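**Ticket 3896 — Handling cell 5, Skastville site**
**Opened:** 2025-03-27
**Category:** Gripper, mechanical
**Status:** Awaiting parts

**Reported fault**

The operator reported that slender hand tools were rotating in the grip during the lift from the steel tray. The cell logged 773 picks on the shift concerned. The fault was confined to thin items; cups and soft objects were handled normally.

**Initial checks**

The cell was placed in maintenance mode and the air supply was isolated. Both finger mounts were found tight. The ridged pads were cleaned with a lint-free cloth and the closing force was returned to the value given in the Bolley service manual. A grip test was then carried out over the tray with a thin grey tool held upright by its rounded end.

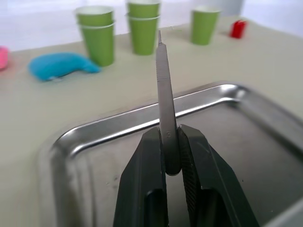 Page 2 of 5

**Findings**

The bulb of the tool seats low between the fingers, with the ridges of the right pad bearing on its side. The shaft stands clear above the fingertips. The test was repeated with the grip point moved higher on the shaft, and rotation returned in that position. The pads have now completed nearly 1494 hours of service and were last replaced in September.

**Action taken**

1. Grip point for thin tools lowered to the rounded end in the Mushi recipe file.
2. Previous recipe saved under the ticket number.
3. Replacement pads, one pair, ordered from Clestance.

**Outstanding**

The cell may be operated at reduced speed until the pads are fitted. Operators are requested to record any further rotation against this ticket — a new ticket should not be opened. Finger alignment is to be checked again after fitting, before full speed is restored.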